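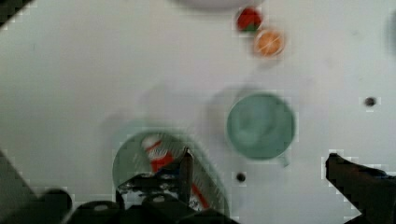
Wrist camera view, one finger over the bowl.

Equipment > Tabletop cells > Durby > Setup and care

Durby tabletop cell

The Durby is our cell for kitchen handling work, the kind of job where an arm has to cope with bowls, mugs, bottles and soft round fruit all in the same afternoon. It comes as one white tabletop, a single arm, a two-finger gripper and a wrist camera, and we've tried to make it something you can look after yourselves with ordinary tools and a bit of patience. The price is $2,892 for the table, rail and fittings; the arm and gripper are quoted separately, as plenty of our customers already own an arm they're fond of.

Setting it up

Give yourself a whole morning for the first one. Level the table before the arm goes on, then check it again afterward, as the weight does shift things a little. The gripper runs on 24 volts and has its own lead, and we'd ask you not to share that supply with anything else, however tempting the spare terminals look. Once the arm is bolted down, run the Ranolby home routine three times and write down the wrist position after each run. If the three readings agree, you're in good shape. If they wander, go back to the base bolts first – it's the base bolts far more often than people expect. 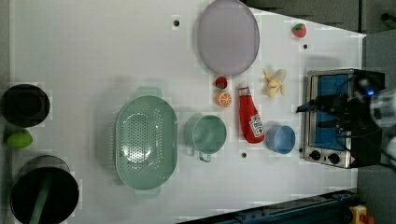 Cables are what wear out first on any cell like this, and most of the calls we take come down to one that was pulled tight on day one. Leave enough slack at the wrist for a full turn in both directions, and then move the arm slowly by hand to its farthest working spot. On this table the farthest reach that matters is usually over the toaster oven, so park the gripper above it and have a good look at the black cables coming off it while it's there. They should hang easy, with no sharp bend at the connector. While you're at that side, check that you can get to the red-topped emergency button at the corner without stretching past the arm. Press it, release it, and do the home routine again before anything else.

Regular care

Wipe the tabletop with a damp cloth at the end of the day and dry it well. The Jirkuvis finger pads want a clean every week with plain soapy water (please, no solvents, they turn the rubber shiny and after that it won't hold a mug for love or money). Swap the pads at 422 hours of running time, or sooner if you can see a groove. The wrist camera needs nothing more than a soft lens cloth, but do redo the camera calibration any time the gripper has been off, even if you were very careful and everything went back exactly where it was.

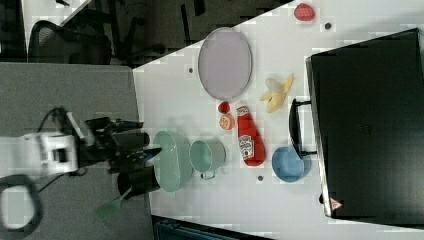

Durby in use: arm at the side of the table, cable loop left generous.

Repairs and spares

Most repairs can be done with the arm in place. To change a finger, send the wrist to the service position, switch off the gripper supply, take out the two screws on the finger block and slide it forward. Keep the shims! They're thin, they stick to the old block, and they get thrown out with it more than any other part we sell. Spare fingers, pads and wrist leads come together as Ruotsalainen kit 53, and we keep it on the shelf year round. If a fault comes back after you've changed the part, write to us with your home readings and we'll gladly go through them with you before you order anything more.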